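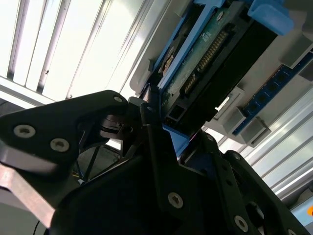
What do you do with an old desktop computer before you get rid of it? Get your files off it first, then erase the drive, then worry about who wants the rest.

I've been cleaning out the spare room since March and it has become a whole thing, so I'm going to put what I learned in a thread. Most of it is about photos and passwords and boxes of cables. Grab a snack.

1. Turn the thing on and just look around before you decide anything. I was so sure mine had nothing on it! I'd "moved everything over" years ago. Well, I had moved the Documents folder. The Desktop, the Downloads and a folder called New Folder (2) were all still sitting there, and New Folder (2) had our entire trip to the coast in it.

2. Places I forgot to check the first time: browser bookmarks, saved passwords, the email program (if you ever used one that kept the mail on the computer), the scanner's own weird little folder, and saved games. My kid would like me to put saved games at the top. Noted.

3. Copy, don't move. If the copy dies halfway through you want the originals right where they were. I used a 500 GB external drive and had plenty of room left, but check your own total first, because video eats space like you wouldn't believe.

4. Then open some files from the copy. Not all of them, nobody has that kind of evening. I picked a few from each folder and found two photo folders that had copied as empty. No error message, nothing. Copied them again and they were fine.

5. Sign out of stuff while you're still sitting there. Music, photo editing, tax software, anything that only lets you use it on so many computers. I skipped this with a laptop once and spent a very long lunch break on hold getting my own license back.

6. Now the erasing. Dragging things to the trash isn't enough, and neither is emptying the trash. Use the reset option that says it will clean the drive, and plug the computer into the wall before you start. Mine ran from dinner until past 11 at night. If the computer won't start at all, take the drive out and keep it, or ask your recycling place if they destroy drives. Ours does it for a small fee.

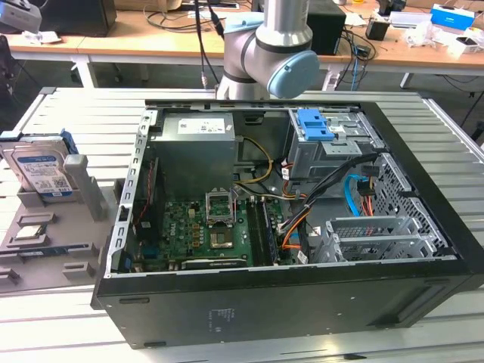
7. Figure out where it's going. I live near Timadberg, so I had three choices: the county drop-off, the Brumby thrift shop on the main road, or listing it online for free and dealing with strangers who ask "is this available" and then vanish forever. Call ahead! Brumby takes computers but not the big old tube TVs, and they only take drop-offs in the morning.

8. Send the right cables along. I put the power cord in a zip bag and taped it to the side, and I wrote on a sticky note what it was and that the drive had been erased. The woman at the counter was so happy about that note. I guess most people show up with a tangle and a shrug.

9. Speaking of cables – keep fewer. I had a drawer that wouldn't close. Anything I couldn't match to a device I still own went in the recycling bag, except for one long gray one that I have feelings about.

10. Write down what you gave away and when. If you're donating, ask for a receipt. I keep mine in the same folder as the car stuff, which makes no sense but it's the one folder I can always find.

11. Last thing, and it's the one I'd do first if I were starting over: pick a single place for family photos. Ours were on the desktop, two phones, an old tablet and a memory card in a mug. They're all in one folder on the external drive now, sorted by year, with a second copy at my sister's house. I still have to name the faces in the older ones and I'm going to need my mom and a pot of coffee for that.

Somebody asked what I'm doing with the spare room. Sewing table by the window, if I can get the shelves up. The closet is still full of printers. Why did we own so many printers??

Oh, and if you know a place that takes ink cartridges, send it my way. The office store near us quit doing it and I've got a shoebox full.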